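Flundville Toy Library: The Winter Sort-Out in Pictures

Posted 6th December by Farah Tjoa

Once a year we take everything off the shelves, look at it sternly, and put most of it back. This year's sort-out produced 14 boxes for the shop in Siltthorpe, one bag of things too sticky to discuss, and a gallery. Members often ask Shabani Gachanja where their subscriptions go. They go on shelf brackets, mainly.

Our catalogue now runs to 1763 items, if you believe the catalogue. I believe it up to the letter M.

Captions are mine, and complaints about them may be left in the returns box with everything else.

The odds and ends tray

Every toy library has a category called Miscellaneous, and ours lives on a red plastic tray. We have tried giving it a proper name. Shabani wanted “Sensory and Exploratory”, which lasted until someone asked him what the rope was for.
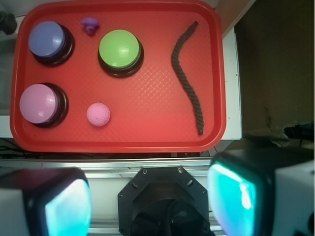
Three big push buttons in blue, lime green and pale pink, with a golf ball, also pink, for company. The knobbly purple thing up near the rim has been entered in the catalogue as “creature, possibly”.

What happens to the tray now

The buttons will go out as a set under number 211. They are a great favourite with the under-threes, who like pressing, and with their grandparents, who like being told they are pressing wrongly. Please bring back all three. Last winter a set came home with one missing and a very nice satsuma in its place.

The golf ball has no paperwork whatever. It was not donated, bought or swapped, and none of our members will admit to golf. It can be borrowed by anyone over five who promises not to involve a club, a window or the cat.

The rope is dark brown, twisted and a good deal more handsome than anything else we own. I had it down for the boat-play box. Shabani had it down for tying the boat-play box shut. We have agreed to talk about it in the new year.

As for the purple creature, two families have now claimed to recognise it. One says it is a dinosaur and the other says it is a foot. If you have the deciding vote, come in and cast it.

Still wanted

Jigsaws with all their pieces. We have plenty of the other sort, including a 1000-piece harbour which is, by my reckoning, mostly sea.

The drum from the Kundura music bag. Whoever has it, we admire your stamina, but it was due back in October.

The instructions for Shirima, the board game with the little bridges. Three of us have played it three different ways and all three of us won, so something is wrong.

Coming in to borrow

We are open again on Saturday morning from ten, with everything back in its place or at least in a place. New members can join at the desk; bring something with your address on it and a strong bag. Returns go on the low table by the door — please wipe them first, and check the battery compartments for raisins.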